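I've been weighing coffee with a teaspoon for years, and people keep asking me how that's supposed to work, so I'm finally typing it up. Short version: you keep a small jar of beans next to your mug, you learn what one spoonful means in your own kitchen, and you stop hauling out the scale every single morning. My setup got a refresh in August when I repainted the coffee corner (pale gray, very calming before seven), and it's the same routine I taught Kevin Villca when he gave up on his pod machine.

## What you need

- a small glass jar with a lid
- a regular teaspoon
- a mug you know the size of
- whole beans
- a grinder, a filter cone and a kettle
- a kitchen scale, just for the first day

## Pick your corner

Find a spot away from the stove and out of the sun. I like light colors with nothing busy going on, so that a runaway bean shows up right away. It doesn't need to be big - a cutting board's worth of counter will do it.

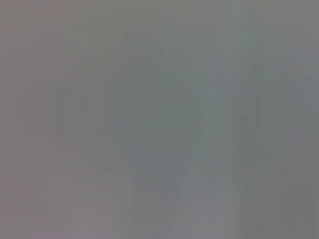
*Soft grays, and not much else.*

## Fill the jar

Don't dump the whole bag in there! Glass looks great but it lets in light, so I only keep a few days of beans out and leave the rest rolled up tight in the cupboard. I buy the medium-dark from Ospina, over in Josbridge, and a bag lasts me a couple of weeks if nobody visits.

Wash the jar and dry it all the way, then let it sit open for a while before the beans go in. Beans pick up moisture (and smells, ask me about the garlic jar). Fill it nearly to the rim so the spoon doesn't have to go digging.

## Find your spoonful

Okay, the one fussy part. Put your mug on the scale, zero it, and fill it with water to where you'd normally stop. Mine holds 290 ml to the brim, but I only pour 200 ml of water, because I walk around with it and I know myself.

Now do the same with the beans. Set a little bowl on the scale, zero it, and spoon beans in until you hit 12 or 13 grams, keeping track of how many spoonfuls you used. Scoop the way you would half asleep. If you heap, heap every time.
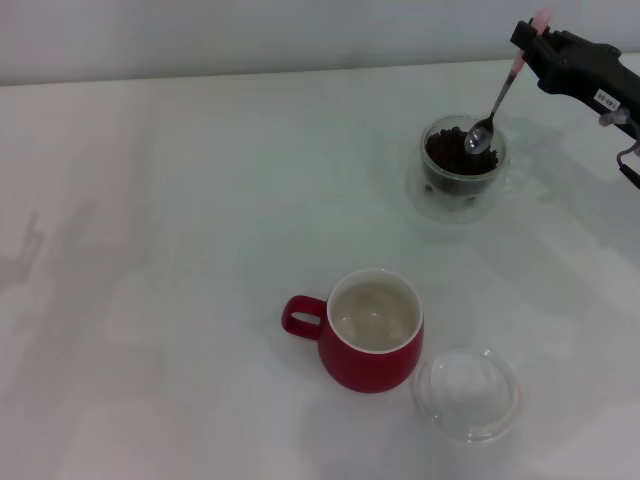 Write your number on a bit of tape and stick it inside the cupboard door. Rocío Urrego likes hers stronger and goes one spoonful over mine, so do taste it before you commit to anything.

## Brew it

1. Rinse the mug with hot water and tip it out.
2. Spoon your beans into the grinder and put the lid back on the jar.
3. Grind medium, a bit like coarse sand.
4. Set the filter and cone on the mug and add the grounds.
5. Pour in just enough hot water to wet everything and wait half a minute.
6. Pour the rest slowly, in circles.

If it tastes sour, grind finer. If it's bitter, go coarser before you start messing with the spoon count - change one thing at a time or you'll never figure out what fixed it.

When you switch beans, do the scale bit again. Darker roasts are lighter for their size, so your old number will come out a little weak.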